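Notebook, 2022-05-12
Round table, front room: what is on it and where it goes
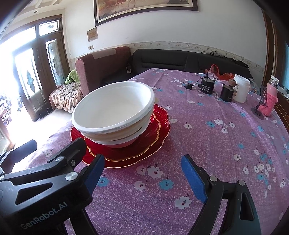

Bowls on the red plate, motors and jar farther back.

Started with the dishes, as they take up the middle of the table and everything else has to wait for them. Order from the bottom: red glass plate with the scalloped gold rim, pale pink bowl, cream bowl, white bowl. They nest well enough that I can carry the lot in one trip, holding the plate and not the bowls. The gold trim on the plate should stay out of the dishwasher. Wash by hand, soft side of the sponge.

The white bowl goes back on the shelf at Rulow with the other serving pieces. Pink and cream stay here. The plate needs a sheet of paper under it in the cupboard or the rim will get knocked.

Motors. Two black ones. The one with the white label is from the Dredov order, entry on p. 18. The other has the wood-look cap and I have no entry for it, so it needs a tag before it goes in a drawer. Do not run either of them on this table. The cloth bunches under anything that turns, and it is the good cloth with the small white and blue flowers.

The small black adapter with the cord: check the rating on the back and write it here.
Rating: ______
If it belongs to the Dredov motor, tape them together. If not, into the cable box.

White plastic jar: read the bottom, decide, label the lid. Same for the clear container behind the motors. The orange bag gets emptied and folded. I would like to stop using bags for parts, we lost the Bălan brackets that way in August and had to order again (605 with shipping).

Pink thermos stays out. The knitted sleeve comes off for washing, cold water, dry flat. The phone stand can stay next to it, it is useful when following a drawing and it has a heavy enough base not to tip.

Sofa: dark bag and cables on the right-hand end. Cables get sorted by connector, coiled, one tie each. The bag goes on the hook. The green cloth by the maroon armchair is for the laundry pile.

Tablecloth last, once the table is clear. Shake it outside, then iron on low from the back.

Still open:
- tag for second motor
- adapter rating
- Erura invoice 2259, find the paper copy and file it
- 2 more lidded boxes, shallow ones, same size as those on the bottom shelf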